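Sengar Restaurant and Bar
Minutes of the Menu and Service Meeting, August 2024

Chair: Pallavi Upadhyay
Minutes: Jyoti Bhatt
Also present: kitchen leads, bar lead, two floor supervisors

1. Minutes of the July meeting
Approved with one correction. The lamb flatbread was moved to the bar menu, not taken off the list. The printed menus already have it in the right place.

2. July numbers
Pallavi reported 2,332 covers for the month. Bar seating did better than the dining room on most nights. The small plates section sold well, led by the smoked eggplant and the fried okra. The whole fish was slow and will come off the dinner menu once the current order is used up.

3. Fall menu
The kitchen presented four dishes for tasting: squash dumplings, braised short rib, a beet and yogurt plate, and mussels with coconut and curry leaf. The dumplings and the mussels were approved as served. The short rib portion was felt to be too large for the price. The kitchen will bring it back with a smaller cut. The beet plate needs more salt and something crisp on top. Fried shallots were suggested.

Jyoti asked whether the mussels could be offered in a half portion at the bar. Agreed, subject to costing.

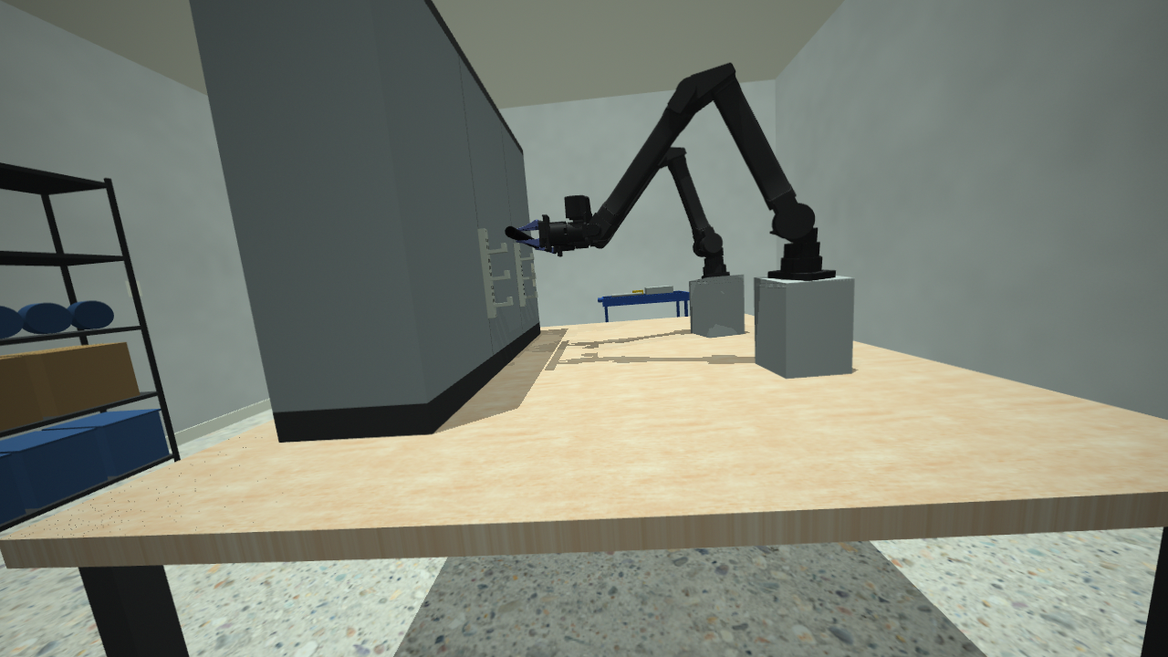

The bread that comes with the mussels was discussed at some length. The current rolls go soft in the broth. The kitchen will try a sourdough from Randus and report back.

4. Bar
The bar lead proposed cutting the cocktail list from 14 drinks to ten. Three of the drinks coming off use syrups that nothing else calls for. Agreed. The tamarind sour stays. Two wines by the glass will change, and staff will taste the new ones before the next printing.

5. Reservations
Guests have been arriving with Zineo bookings that did not show on the host stand. Pallavi has written to them and is waiting for a reply. Until then the host will check both lists at 4 p.m. and again before doors open.

6. Private dining
A party of 33 has asked for a set menu with wine. A deposit of $600 was agreed. The menu will be three courses, with a vegetarian choice for each.

7. Printing
Cendadeck quoted $400 for the new menus. Approved. Final text is to reach Jyoti before it goes out, with allergens marked.

Actions
Kitchen: short rib, beet plate, bread trial, cost of half mussels
Bar: final cocktail list and wine tasting
Pallavi: Zineo, private party confirmation
Jyoti: menu text to Cendadeck

Next meeting to be set once the short rib is ready to taste.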